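4.2 Tidying in furnished rooms

The second group of tasks covers light tidying in a simulated home. We chose tidying over cooking or laundry for a practical reason: success can be checked from object positions alone, and no model of heat, water or stains is needed. Each episode starts with a short written goal and a furnished layout. The Arnesex policy receives the goal and its camera views and outputs base and arm commands. It is given no map and no list of objects.

Table clearing is the easier of the two task families. The items differ a good deal in how they must be held. A closed laptop is wide, flat and smooth, and the usual approach is to slide it past the table edge before closing the fingers. A vase with a narrow neck can be lifted by the neck, but the load then swings if the wrist turns too fast.
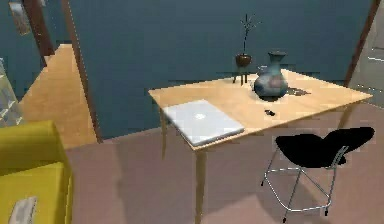 Clearing order was left to the policy. In most layouts it took the small items first, even when a larger one blocked the shortest path, and this cost time on the return trips. A fixed rule that sorted items by distance from the base did slightly better on time and slightly worse on drops. We report both variants in Table 3. Episodes in which any item touched the floor were scored as failures, including those in which the item was later picked up and placed correctly.

Training used 2,000 episodes from the Abella layout set. The test set holds 376 episodes from layouts that were not used in training. Object weights and surface friction were drawn fresh for each test episode, within the ranges given in the appendix. The Skergate baseline was run on the same seeds with the authors' released settings.

4.3 Bed making

Bed making adds cloth. The robot must clear the mattress of loose items, set the pillow at the head, and pull the blanket so that it covers the mattress evenly. A ball has to be held or trapped before it rolls, and a blanket that hangs well over one side has to be drawn back across the bed without dragging the pillow with it. The cloth model is a mass-spring sheet with self-contact turned on. Printed patterns were kept on the blankets because plain ones made the folds too easy to segment.

Figure 2. Bedroom layout used for bed making. The patterned blanket lies diagonally and spills over the right and front edges of the wooden bed; the ball and pillow are near the headboard.

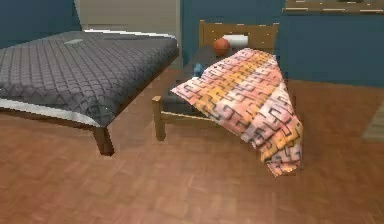 Can current household robots make a bed without help?
Only in part. Item removal transfers well to unseen rooms, while blanket alignment fails in most episodes that start with a large overhang.

Of the 376 test episodes, 98 were bed-making episodes. The dominant error was a grasp that caught a single fold, so that the near corner moved and the far side stayed where it was. Regrasping helped when the gripper released fully between pulls. Partial release, which the policy preferred, tended to bunch the cloth under the fingers and hide the hem from the wrist camera.

We also tried a two-arm version on the Irkosora platform model. It reduced single-fold errors but raised planning time by a factor of 2, and the arms often blocked each other near the headboard. The one-arm setup is therefore used in all remaining experiments.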